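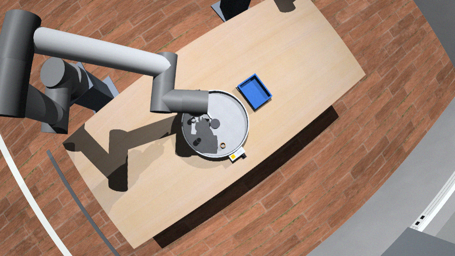

Skotance amplía su programa de reforma de suelos y mobiliario para bibliotecas de barrio

Martes 28 de enero. Skotance ha anunciado hoy la segunda fase de su programa de reforma de salas de lectura, que llegará a 153 bibliotecas municipales antes de junio. La primera fase se cerró con 237 salas reformadas y casi 1.000 mesas entregadas.

El programa cubre la reparación o sustitución del pavimento, el cambio de mesas y la revisión de la iluminación. Cada biblioteca elige los acabados de un catálogo elaborado con el estudio Baloyi.
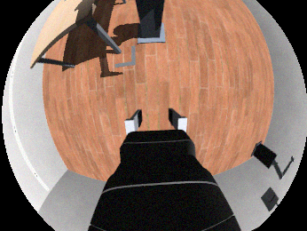 Las obras se harán por zonas, de modo que el servicio de préstamo siga abierto. «Las bibliotecas pequeñas nos pedían plazos cortos y un solo interlocutor», señala Keerthana Joseph, directora de proyectos de Skotance. El transporte y el montaje correrán a cargo de Riveo. 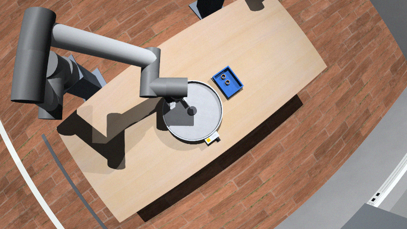

Los ayuntamientos interesados pueden presentar su solicitud en el formulario de la web de la empresa. Se pedirá un plano de la sala y el horario de apertura.

Contacto de prensa: Mandla Modise, departamento de comunicación de Skotance.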